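Home Products Guides Support Contact

Voltby Hand-Held Gripper: Set-Up Guide
Section 2. Getting Ready for Your First Bed Session
Written by Anikó Oláh

15 shares 2 comments

Welcome back! By now your gripper should be charged and you're probably itching to pick something up, but please give these steps a read first, even if you've used our older Kustik model (the grip is quite different).

1. Hold the gripper by its body and squeeze slowly until the two fingers meet at the tips. Let go and watch them open. Do this 12 times, nice and easy.

2. Check the screws at the finger joints. Snug is plenty, and please don't lean on the screwdriver!

3. Put the strap holder on the upper part of the body and give it a gentle tug.

4. Spread your sheet over the mattress. A few wrinkles are fine, and you'll want some later for the smoothing exercises.

5. Start a new session in the Zundier app and wait 20 seconds before you move.

Note: If the app shows less than 100 percent after charging overnight, restart it once and look again.

CAUTION: Keep hair, sleeves and little fingers away from the joints while the gripper is closing.

Cloth is the friendliest thing to begin with, so start there and save the hard, slippery objects for another day. Bring the closed tips in low over the sheet, as we have them over the pale green one, then open them and take up a small fold. A crumpled cloth at the corner of the bed, like our blue one, makes a lovely second target once you feel steady.
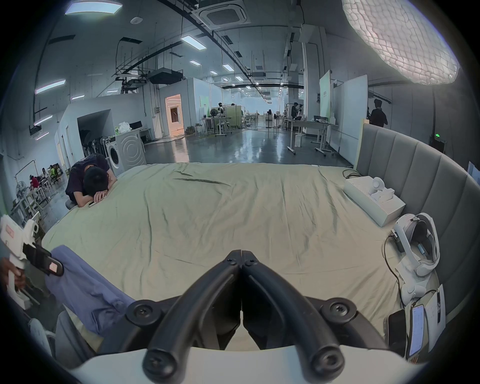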